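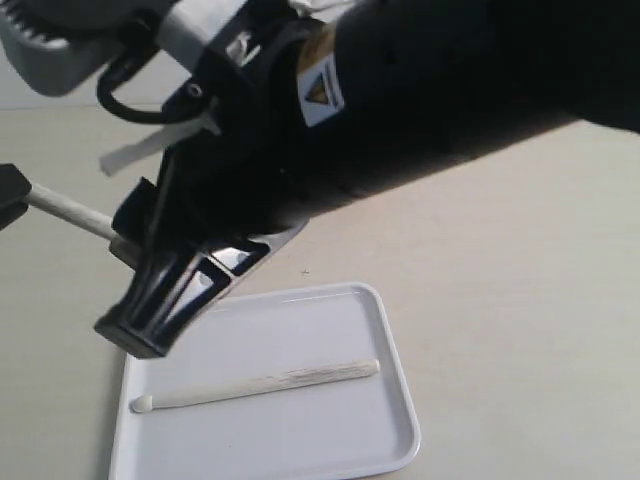
Wie hoch hängt man eine Gardinenstange auf, wenn über dem Fenster viel Wand frei ist?

Knapp unter die Decke, wenn der Vorhang bis zum Boden reichen soll. Bei kurzen Scheibengardinen kommt die Stange direkt an den Fensterflügel. Dann spielt die Wand darüber keine Rolle.

Famstead – Wohnen und Einrichten – Fenster

Noreen Durrani
Ich bin umgezogen und habe im Wohnzimmer noch keine Vorhänge. Das Fenster ist 115 cm breit, darüber sind 38 cm Wand bis zur Decke. Vom Fußboden bis zur Decke sind es 271 cm. Unter dem Fenster sitzt ein Heizkörper, der ein Stück vorsteht. In der alten Wohnung hing die Stange direkt über dem Rahmen, und das sah immer etwas gedrungen aus. Jetzt frage ich mich, wie weit ich nach oben gehen kann und ob ich links und rechts auch Platz geben muss. Links vom Fenster ist genug Wand, rechts kommt ziemlich bald die Zimmerecke. Die Wände sind verputzt, darunter vermutlich Ziegel, über dem Fenster sitzt wohl ein Betonsturz. Es sollen zwei Schals werden, eher schwerer Stoff, der auch etwas abdunkelt. Es ist eine Mietwohnung, ich möchte also nicht öfter bohren als nötig.

Stella Laizer
Ich würde in deinem Fall den Platz über dem Fenster nutzen und die Träger kurz unter die Decke setzen. Lass nur so viel Abstand, dass du die Stange noch von oben einlegen kannst und mit dem Schraubendreher drankommst. Halte den Träger vorher an die Wand und probier es aus. Manche Modelle brauchen mehr Luft, als man denkt, vor allem die mit Klemmschraube oben.

Das hat noch einen Vorteil. Der Betonsturz reicht meist nicht bis ganz zur Decke, und im Ziegel darüber bohrt es sich deutlich leichter. Verlassen kannst du dich darauf nicht, in manchen Häusern geht der Beton durch. Dann brauchst du eine Bohrmaschine mit Schlagwerk. Ein Leitungssucher gehört auf jeden Fall dazu, gerade in der Nähe von Rollladenschaltern.
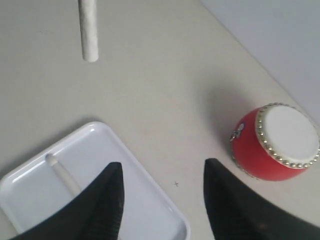

Zur Breite: Die Stange sollte auf beiden Seiten über den Rahmen hinausgehen, damit die Schals im offenen Zustand neben der Scheibe hängen und kein Licht wegnehmen. Bei schwerem Stoff brauchst du dafür mehr Platz als bei dünnem. Wenn rechts gleich die Ecke kommt, nimm dort ein flaches Endstück ohne Knauf und geh bis fast an die Wand. Links kannst du ruhig genauso weit rausgehen wie rechts, dann sitzt das Fenster optisch in der Mitte.

Beim Stoff rechnet man für glatte Schals mit Ösen etwa mit der doppelten Stangenlänge, für beide zusammen. Weniger geht, dann hängen sie zugezogen fast glatt. Die Länge misst du erst, wenn die Stange hängt, und zwar von der Unterkante der Ringe bis zum Boden. Davon ziehst du einen Fingerbreit ab. Ich habe meine damals vorher gekauft (Modell Cliltside von Boström) und musste sie noch einmal zur Schneiderei bringen. Waschen vor dem Kürzen, falls Baumwolle oder Leinen drin ist.

Wegen der Heizung: Der Träger muss so tief sein, dass der Stoff vor dem Heizkörper herunterfällt und nicht darauf liegt. Es gibt Träger mit ausziehbarem Arm. Die Schals sollten auch geschlossen möglichst nicht vor dem Thermostat hängen, sonst regelt der zu früh ab.

Kudis
Würde Klemmstange nehmen, dann musst du gar nicht bohren. Hab ich in der Küche, hält.

Noreen Durrani
Danke euch. Eine Klemmstange geht bei mir nicht, das Fenster hat keine Nische. Stella, dann setze ich die Träger nach oben. Macht es einen Unterschied, ob die Stange aus Metall oder Holz ist? Und würdet ihr Weiß nehmen, wenn die Wand auch weiß ist?

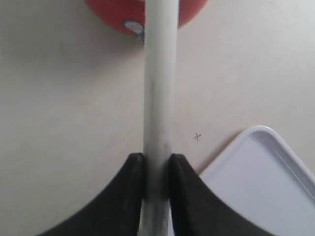

Stella Laizer
Für schwere Schals nehme ich Metall, das biegt sich bei dieser Breite kaum durch und kommt ohne Mittelträger aus. Holz geht auch, wenn der Durchmesser groß genug ist. Weiß auf weißer Wand fällt am wenigsten auf und passt, wenn der Stoff im Vordergrund stehen soll. Man sieht darauf aber auch jeden Fleck. Ein dunkelgrauer, wolkiger Schmierer wie auf der weißen Stange im Bild würde mich auf Augenhöhe stören, unter der Decke kaum. Graue Spuren kommen bei Vorhangstangen oft von Metallringen, die beim Zuziehen scheuern. Mit Kunststoffeinsätzen in den Ringen oder Ösen passiert das viel seltener. Reinigen kannst du lackiertes Metall mit einem feuchten Tuch und einem Tropfen Spülmittel. Schmutzradierer vorher an einer verdeckten Stelle testen, auf glänzendem Lack hinterlassen sie leicht matte Stellen.

Noreen Durrani
Gut, dann wird es Metall in Weiß und Ringe mit Einsatz. Die Schals bestelle ich erst, wenn alles hängt und ich nachgemessen habe.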